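Community Forums > Hobby Robotics > Events and Meetups
Topic: Went to the Daton open day, long write-up

gearlash_tom
Posted 6th January

OK so I promised a few people in the chat that I'd write this up, and I've had two coffees, so it's going to be long. Daton opened up their Uston workshop to the public and I went with my daughter (she's 10 and has strong opinions about grippers). I figured we'd stay an hour. We stayed until they were stacking the chairs.

If you haven't been out there, parking is behind the building and the door is on the side street. I walked around the whole block first. Sign-in was a sheet of paper and a marker for name stickers, and then you just wander in. They had a real arm running in the front room doing pick and place with foam shapes, and you could hit a big button to pause it, which my kid did a lot.

The part I want to talk about is the back room, though. They had the simulator up on a projector and Pendo Kaijage was running the session. She's the one who gave the calibration talk in September that I wouldn't shut up about. The simulator is called Umik and it's what they use to try things out before anything goes near a motor. She'd load a tabletop setup, change something, run it, and take questions the whole time. No slides at all! Somebody would shout "what if you move the light" and she'd move the light.
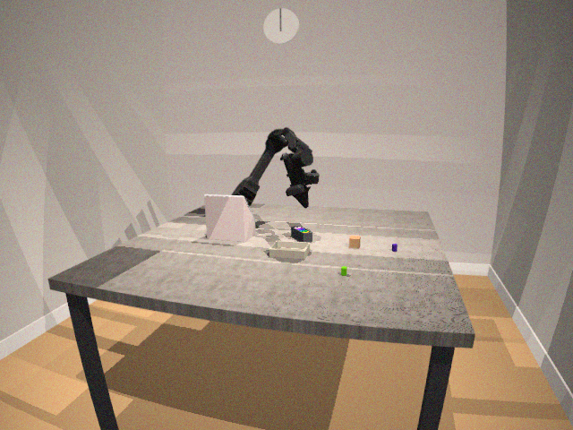

And the light turned out to be the thing I learned the most from. I always thought of a simulated room as a clean, evenly lit box. She had hard shadows falling right across the table and up the wall, and she said that's on purpose, they shuffle the lighting and the surface textures between runs so the vision side doesn't get lazy. Same with the clutter. Some of the pieces are tiny next to the big pale block, and she said the small cylinders give them way more grief than anything with flat sides. We watched it try for the green one over and over. I won't pretend it was a perfect record. When it missed she'd back up and show where the estimate had drifted, and I thought that was the best bit of the day.

Then people got to call out tasks. My daughter asked if it could put the orange block in the tray. It took a couple of tries and when it worked the whole room cheered like it was a ball game.

Anyway, go if they do another one. Ask me anything, I took notes.

----

mrs_servo
Great write-up, thank you! I was stuck at work and have been sulking about it. Was the session one long thing or did they repeat it? My husband has a bad back and can't do two hours on a folding chair.

----

gearlash_tom
They repeated it, same room, a fresh group each time. Ours had nine people and that was plenty for the space. There's a bench along the wall that would be kinder to a back than the chairs.

----

pid_and_prejudice
I was there too, in the later group. Nice people, good coffee, but I'll be the grump: I drove almost 2 hours to see robots and half the day was a projector. I can run a simulator at home. The real arm up front was doing the same foam loop every time I walked past it. I'd have swapped the whole back room for ten minutes of somebody breaking something on real hardware.

----

kelp_bot
Disagree pretty strongly. You can run a simulator at home, sure. You can't have the person who built the randomization standing next to you telling you which settings were a waste of a month. I asked her about friction values and got a straight answer plus a napkin drawing. I've still got the napkin.

----

pid_and_prejudice
Fair on the napkin. I still think the flyer oversold it. It said "live robot demonstrations" and a rendered arm isn't what I picture when I read that.

----

gearlash_tom
Yeah, I'll give you the flyer. The wording was loose. For me the back room was worth the trip by itself, but if I'd come for hardware I might be grumbling too. I did hear one of the staff say they want the Mosoti cell running for visitors next time – it was behind a curtain this time around.

----

noodle_arm
Wait, there was a Mosoti cell behind the curtain?? I leaned on that curtain.

----

mrs_servo
Dumb question from someone who has only built line followers. When it missed in the simulator, was it the planning that was wrong or the seeing? I never know which one to blame on mine.

----

kelp_bot
Not dumb. In our group it was mostly the seeing. She turned on an overlay with the guessed position and you could tell it was off before the arm even started down. Once she handed it the true position it went straight there. Try the same with yours: feed it a known value, and if it behaves, go look at the sensor.

----

mrs_servo
Oh that's so simple. Trying it tonight.

----

noodle_arm
Does anyone know if Umik is something we can download, or is it in-house only? I asked at the door and the guy said to email.

----

gearlash_tom
In-house for now, from what I understood. Pendo said they'd like to put out some of the tabletop setups but somebody has to clean them up first. The one on screen when we sat down was number 2081, so there's no shortage. I wrote that down because my daughter wanted to know if they all had names. They don't. She has offered to name them.

----

pid_and_prejudice
OK, if they release those I'll take back about half of what I said. And I'd go again for the Mosoti thing. Anybody want to split gas from the north side?

----

noodle_arm
Me, if there's room for one more. I'll bring snacks.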